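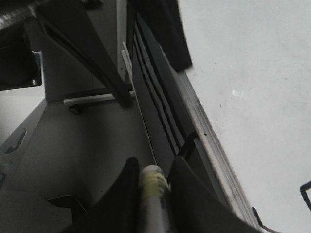
*Wrist camera view, gripper closed on something small.*

# About the Dullham Robotics Club

We're an after-school club at Dullham, and we spend most of our time teaching a robot to do things with a whiteboard. That sounds like a small subject until you try it! Picking up a pen is a job most people stopped thinking about in kindergarten. For a robot it means finding the pen, lining up two fingers with it, closing them just enough, and then going where you meant to go, all without bumping the board or scooting the pen away.

The club is open to every grade, and you don't need to have built anything before. Plenty of our members came in knowing how to use a drill but not how to write a line of code, or the other way around, and a few came in because a friend was going and there was a seat free. We love all of those reasons.

## How the club got going

We started as a lunch group with a box of hobby servos and a lot of opinions. The first arm we built could lift an eraser (a light one) and then had to rest. We kept meeting, moved to after school so we'd have longer than a sandwich to get things done, and slowly turned into a real club with a shelf, a sign-up sheet and a project that carries over from one year to the next.

That project is called Prateo. It's our whiteboard work, all of it: the code, the practice tasks, the notebooks, the long list of things to try. Each new group of members picks it up where the last one put it down, so if you join this year you'll be reading comments written by people who have already graduated. Some of those comments are very helpful. Some of them just say "fix this later" and we are now later.

## What we work on

Prateo is split into 4 stages, and members move between them as they like.

- **Find.** Work out where the marker is from the camera view. Glare is the big enemy in this stage.
- **Grip.** Close on the marker in a way that lets you use it afterward.
- **Move.** Get from one spot to another without swinging wide.
- **Draw.** Put a line on the board that looks like the line you asked for.

Find and Grip get the most attention early in the year, because everything else leans on them. A whiteboard is shiny, and the ceiling lights show up in it as big white patches that look a lot like a white marker barrel if your code is only checking for "bright thing." Our vision group has spent whole afternoons on this - tipping the camera, changing the threshold, trying again - and they come out of it knowing more about light than they ever expected to. 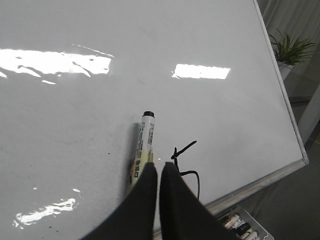
Draw is the stage everybody wants to rush to, and we get it, so we let new members try it in their first month. It's good for morale and it's good for learning what the other stages are for. A line that comes out wobbly might be a problem with the path, or the pressure, or the angle of the pen, or a grip that slipped a little partway through. You have to go back up the chain and look at each one. We keep a notebook page for every test, and the page has to say what you expected before you run it. (This rule is older than most of us and it's the best one we have.)

We also have people who hardly ever touch the code. Somebody has to plan the tests, sketch finger pads, sort out the cable routing, write up the notes so they make sense next month, and build the slides for family night. If you like making things clear for other people, please come, we need you.

## A normal session

We meet from 3:30 p.m. until the late bus. The first few minutes are for snacks and for reading back the last notebook page out loud, which gets everyone onto the same problem. Then we break into pairs. Two people work on one task, one driving and one watching, and they swap halfway through. The watcher has the right to say stop at any time and doesn't have to explain it until after the arm has stopped.

We finish with a show-and-tell that takes as long as it takes. You can show a thing that worked, a thing that didn't, or a plot you don't understand yet. The third kind usually gets the best conversation going, and more than once it has eaten up the cleanup time too - sorry again to whoever had to straighten the chairs.

## Competitions

Each November we go to the Nivamport Student Automation Day, where teams bring a project, run it in front of judges and then answer questions at their table. There's a set task and an open task. We enter both, though our hearts are in the open one, and that's where Prateo goes. Last year the judges asked our team to explain a failed grip instead of a good one, and our team was thrilled, because we had so many pages on failed grips.

In the spring we host a friendly day with the Jeon Makers Club. No scores, no trophies. We trade tasks, so they run something we wrote and we run something they wrote, and you find out very quickly which parts of your instructions only made sense in your own head.
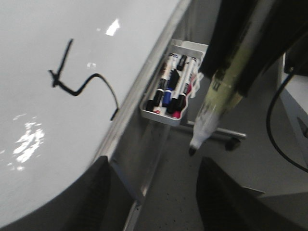

**Do I need to know how to program before I join?**

Most new members don't. We start with short scripts that are already working, and you change one number at a time and watch what the arm does with it. By winter break you'll be writing your own, with a partner next to you the whole way.

## Joining and what to bring

You can join at any point in the year. Drop in on a session first and see whether you like it, then pick up a permission form before you leave. Bring a notebook (paper, please, it survives better than you'd think), closed-toe shoes, and a hair tie if your hair is long. Laptops are nice to have but we can share.

There's no fee. Families are welcome to stop by near the end of any session, and show-and-tell is the best time to do it. Come in, find a chair, and ask the nearest student what their notebook page says!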